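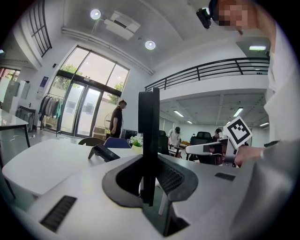 White tables, a brown chair, a blue one, and glass doors onto the trees.

Home > Shared Spaces > Tables > Gilska Work Table

Gilska Work Table
by Veluvis
Item status: In stock, ships flat

The Gilska is a white table with rounded corners. We have tried to write a more exciting sentence than that and the table has resisted every attempt. It stands where you put it, holds what you set on it, and goes with whatever chairs you already own, including the ones you keep meaning to replace.

It was drawn up for open offices, workshops and the kind of big shared room that does four jobs before lunch. In a room like that a table ends up as a bench, a desk, a lunch counter and the place where mail goes to be forgotten. The Gilska puts up with all of it. The corners are rounded off so you can cut past them in a hurry and keep your hip.

Specifications

Shape: rounded rectangle
Top color: White, Paler White, Light Gray
Legs: 4, black, bolt-on
Weight: 41 lb
People needed to carry it: 2
People who will stand nearby with advice: not included
Assembly: hex key and bolts in the box
Leveling feet: yes, on all legs
Warranty: 3 years on the frame and top

Yes, there are two whites. Our buyers asked for them and can tell them apart. If you are matching a Gilska you already have, check the sticker on the underside before you order. Holding your phone up to the table and squinting does not work. We have taken a lot of returns from people who squinted.

What fits on it

A couple of forearms, a piece of equipment or two, and still room for flowers. The top is deep enough that the person across from you can have their own mess without it meeting yours in the middle. Artificial flowers in a small clear vase do well here, and will forgive you for the watering schedule. Put them off to the side. In the center they get elbowed.

There is no cable tray. We sold one for a while, and customers used it to store napkins. If you need power at the table, the Wakico floor strip is sold separately, in white, with a cord that lies flat for most of its life. Run it along a wall or under a desk where people don't walk.

Chairs

We will happily sell you a matched set. Most rooms don't have one. The Gilska has been sat at on black office chairs, white molded chairs, upholstered chairs in navy blue and a brown wicker armchair with a patterned cushion, and the table had no comment. If you want our opinion, the wicker armchair is the one everybody will fight over, and it is also the one with arms, so measure the height under the tabletop before you try to push it all the way in.

The Mladenović molded chair is our usual suggestion for a second row. It is light and wipes clean, and comfortable enough for a meeting of reasonable length. Meetings of unreasonable length are outside the warranty.
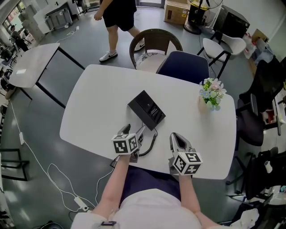
Putting it together

1. Lay the top face down on something soft. The box it came in is fine, opened out flat.
2. Start all the bolts by hand before you tighten any of them. You will skip this step, and you will come back to it.
3. Tighten, working corner to corner.
4. Get the second person. Turn the table over together and set it on its feet.
5. Screw the leveling feet in or out until the wobble stops. If it never stops, try moving the table a little; it may be your floor.

Cleaning

Damp cloth, a drop of dish soap, dry cloth. Coffee rings come up if you get to them the same day. Permanent marker is permanent, as stated on the marker. Please don't use scouring powder on any of the three finishes, and certainly not on Paler White, which would then be a fourth.

Delivery and returns

Curbside delivery is standard. Room delivery costs more and is worth it if you have stairs. Unopened boxes can come back for a full refund. Opened ones can come back too, with all the bolts, please. Count them twice.

Replacement legs, feet and hex keys are listed under Gilska Spares.

Page last updated Dec 26, 2019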